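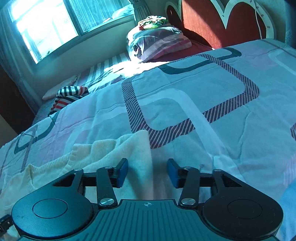 I walked the Majali breaks with my two pointers through most of October, looking for quail coveys and writing down whatever was growing where the dogs locked up. Every point went on a paper map first (I don't trust my phone in those canyons!) and I wanted a symbol I could still read with cold hands. I settled on a circle divided by cross lines, same idea as the small white mark on the black ribbed plate in Figure 1, with the covey size penciled next to it. A plain circle meant the dogs pointed and I never got a bird up. By the end I had 12 crossed circles, and five of those were on the one north slope above Sterell Creek, which surprised me a lot.

Hok-lam Tsai walked the Lindia side on the same mornings with his old setter, and we swapped maps at the truck. We threw out two of his points where his pencil had smeared and we couldn't agree on the draw. Wind was a guess on both sides, I'll admit that, and my younger dog creeps, so some of my marks are probably a few steps off from where the birds sat.

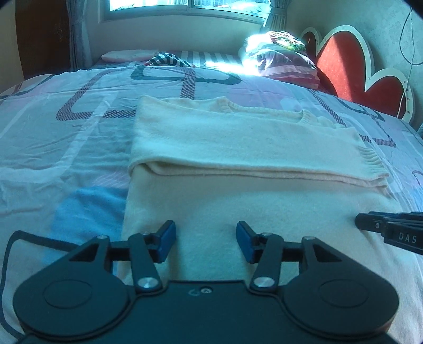 ### 3.2 Crops and cover

I opened the crop of every bird we shot and sorted it on a dinner plate. Mostly seeds, a bit of green, and in the Rarnent Flat birds a whole lot of grasshopper legs. More than half the crossed circles were next to sagebrush with bunchgrass under it. The plain circles were all over the place, and I left them out of Table 2.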